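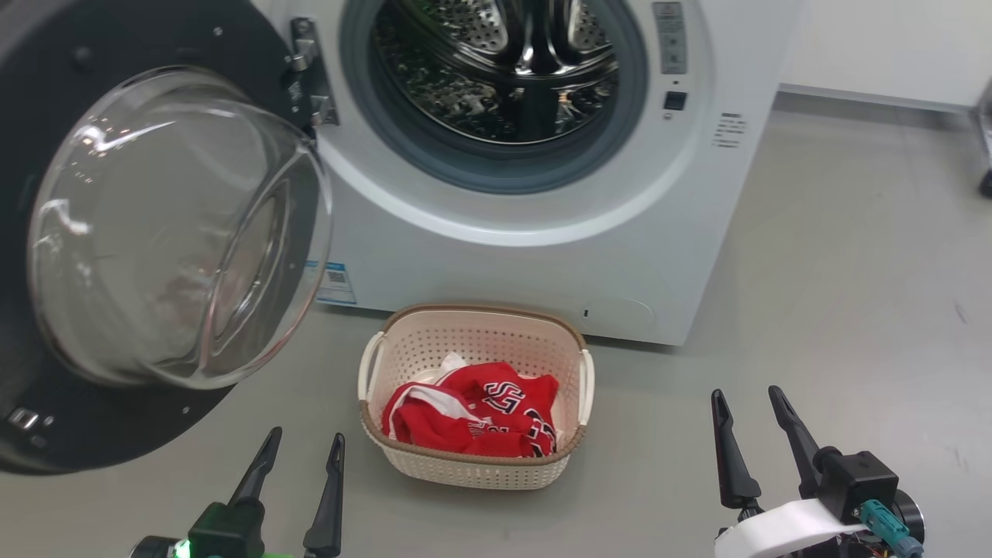 Where Do Socks Go?

Put ten socks in the wash and there's a fair chance you'll get nine back. Grown-ups have been grumbling about this for as long as there have been grown-ups and socks.

No, the machine doesn't eat them. (It has no stomach. Please don't check.) But it does have hiding places. A front loader has a soft rubber ring around the opening, called a gasket, which stops the water from pouring out onto your feet. The gasket has folds in it, and a small sock can slip into a fold and stay there for weeks, getting smellier.

Then there's static. When clothes tumble in a dryer they rub together, and tiny bits of electric charge called electrons hop from one fabric to another. Now one thing has extra electrons and the other is missing some, so they stick together. Your sock could be inside a pillowcase right now, or riding to school up the back of your sweater.

Most lost socks never reach the wash at all. They're under the bed. Yes, you looked. Look again, with a flashlight this time.

Want to be a sock detective? Draw a chart and keep it going for 30 days. Write down each sock that goes in and each sock that comes out. Check the bed, the pillowcases and the bottom of the basket before you blame the dog. If you still have 3 odd socks at the end, congratulations, you own a puppet show.

Next time: why does toast get crumbs in the butter?

© Flukel Kids | Contact us | Back to top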